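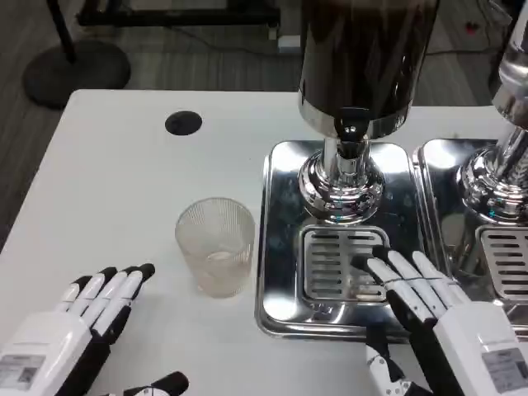

You could get through this whole section in one evening, according to a comment left on the October draft, provided the hands were already calibrated. Maybe you could. Plan on two evenings anyway, and don't promise the Plorkholm entry form anything you haven't run on your own table.

Section 2. Setting up the drink-serving station

This section covers the table, the two dispensers, the starting positions for both hands, and the first trials with liquid. It assumes you have finished Section 1 and that both arms move when told to. If one of them only moves most of the time, go back.

The Natard club's task sheet calls this "an introductory manipulation exercise." Read that line with some suspicion. Clear cup, mirror-finish metal, a tap that has to be worked while something is held under it: that's three known headaches on one table, and new members get it first.

2.1 Table and dispensers

1. Lock the table in place and check that it doesn't rock. Push down on each corner with your palm.

2. Set the two dispensers side by side with their trays parallel to each other. The grates go toward the robot.

3. Seat the grates flat. A grate that sits up on one side will still look fine from the operator's chair.

4. Run all cables behind the table, on the floor. Nothing with a plug on it goes on the tabletop while there is liquid in the room.

5. Pour 600 ml of water into the near dispenser. Work the tap by hand into a cup, and look underneath for drips before you go any further.

Note: The task sheet says the dispensers are interchangeable. Ours have never given the same flow for the same pull. Treat each one as its own machine and keep separate settings.

CAUTION: Keep both arms disabled while you fill or move a dispenser. "Paused" in the Bondano control panel does not mean disabled. Use the stop button and confirm that the panel shows it.

2.2 Starting positions

1. Enable the left arm only. Bring the hand in low over the table, palm down, fingers toward the trays.

2. Enable the right arm. Bring it in from the near right side, slowly.

3. Decide which hand will hold the cup and which will stay clear. Write it in the log. Teams swap halfway through a session and then can't read their own results.

4. Save the pose under a name another person could understand. "final2" and "good one" are already taken, several times.

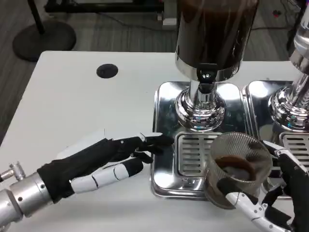
Cup position matters more than the grip, whatever the discussion page says. Beginners spend a whole session tuning finger force and then pour onto the tray because they never checked where the rim was in relation to the spout. Jog the hand until the cup is centered under the outlet, stop, and look from the side as well as the front. In a right-hand hold like the one here, with the ribbed cup over the right part of the grate and brown liquid already in it, the person at the controls has fingers both in front of and behind the thing they are trying to judge. Check the level from another angle before you ask for more. Save the corrected pose as a new entry and leave the old one alone.

Note on gloves: We have heard that fabric gloves fix slipping. Our trials with and without don't settle it, mainly because the people running them changed the cup too. If you use gloves, keep them on for the entire set of trials and put that in the log.

2.3 Dry runs

Do these with the tap closed. Yes, all of them.

1. Start with the cup standing on the grate under the spout, both hands away from it.

2. Close the left hand in toward the cup at the lowest speed setting. Stop short of contact.

3. Compare the real gap with the gap shown in the Bondano panel. If they disagree, believe your eyes and recalibrate.

4. Close until the fingers touch. The cup should not slide. If it slides, the approach is off center, and adding force will only slide it faster.

5. Lift, hold, and lower. Repeat until you get an unbroken run you'd be willing to do in front of a judge.

The vision module is supposed to find the cup by itself. In the version we have, it finds the cup, the reflection of the cup, and on bad days a reflection of a finger, all with a high confidence score. The score tells you very little on this table. Before accepting any detection, look at the overlay and ask whether the outline sits on the object you meant. 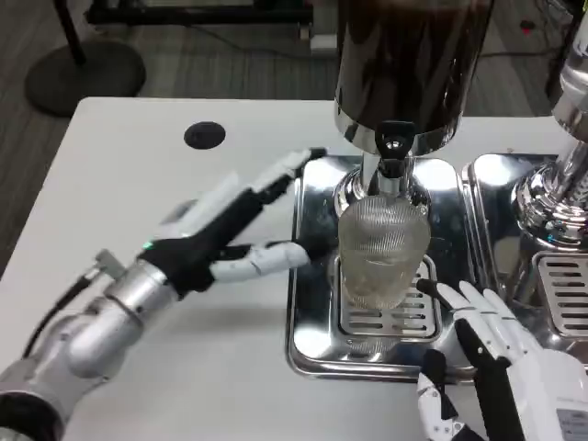
Lighting changes make it worse, so a detection threshold that works in the morning may be useless by 4 p.m. Lowering the blinds in the Janssen room helps a bit. Covering the shiny parts with tape helps more, but the Plorkholm rules don't allow it, and a team that practices with tape on is practicing for some other event.

If the module keeps choosing wrong, turn it off and work from saved poses. That will be called cheating by someone in the club. It's within the rules as printed. Just don't describe it in your report as autonomous detection.

Error 2185 in the log means the hand reported contact before the arm had finished moving. The panel's help text says to restart. Restarting clears the message, and we have seen it come straight back on the next approach. Raise the approach path a little, slow the last part of the motion, and try again.

2.4 First trials with liquid

1. Water only. Coffee and cola wait until the water trials are boring.

2. Put a towel on the floor on the robot side and keep one person on the stop button with no other job.

3. Grip the cup from the side and bring it in toward the spout. Keep the free hand low and off to the right, where it can't reach the tap by accident.

4. Open the tap for a short pull, close it, and wait for the last drops before you move the cup.

5. Log every trial, including the ones you'd prefer to forget. A success rate that leaves out the "practice" attempts is worth nothing, and the judges have started asking.

CAUTION: If liquid reaches a hand, stop and disable both arms. Dry the hand and inspect the joints before powering up again. "It's only water" is not an inspection. 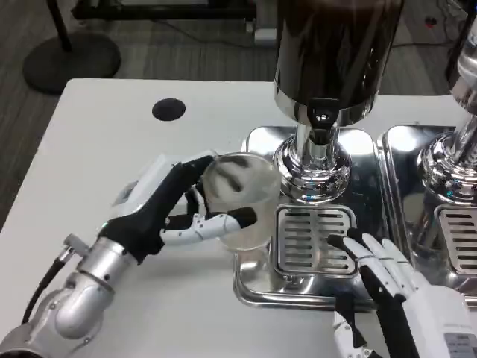 2.5 Before you leave on Saturday

1. Drain both dispensers and rinse them.

2. Park the arms clear of the table and disable them.

3. Lift out the grates and wipe the trays.

4. Copy the log to the shared folder and open the copy to see that it isn't empty.

5. Write down which dispenser you used. Left and right are as seen from the robot's side.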